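1/ Right, I've been going on about seed swapping for months, so a proper thread on how our little swap in Skornon works and why I love it so much. Get a brew!

2/ It began with one bean. A dwarf French bean called Zelley, passed round the allotments for years and never sold in any shop I've found. Purple pods, goes green when you cook it, crops like mad even in our heavy clay.

3/ I grew 14 plants of it my first year and ended up with a jam jar full of dry beans. Far too many for one garden! So I put a note up asking if anyone fancied a swap, and by April we had 200 packets.

4/ Beans, peas, tomatoes and lettuce are the easy ones to save. They mostly pollinate themselves, so what you sow next year should come out like the parent. Squash will cross with anything going. I once grew a courgette-pumpkin thing that tasted of wet cardboard.

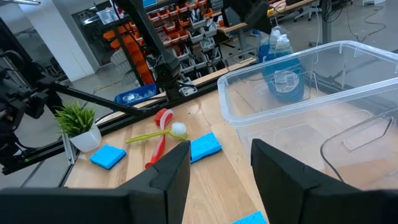 Last updated 2020-08-03

5/ Drying is where most people rush. Leave bean pods on the plant until they rattle, then shell them and give them another fortnight indoors. Bite one — if your teeth leave a dent, it needs longer.

6/ Tomatoes are messier and much more fun. Squeeze the seeds and jelly into a jar, leave them a few days until it all smells dreadful, rinse, then dry on a plate. Don't use kitchen roll, you'll be picking it off until Christmas.

7/ Label EVERYTHING. Name, year, where it grew. We've got a packet marked "the good one" and I would dearly love to know what it is.

8/ Best swap so far: a tall pea from Gandanov, 6 seeds in a folded envelope. All of them came up! Over my head by midsummer and the flowers are two shades of pink. I'm not eating a single pod, they're all for seed.

9/ Still after Nørgaard kale if anyone has it. I can offer Zelley beans, or lettuce, so much lettuce (I let one plant bolt and I must have 2000 seeds). Replies open, tell me what you're saving this year!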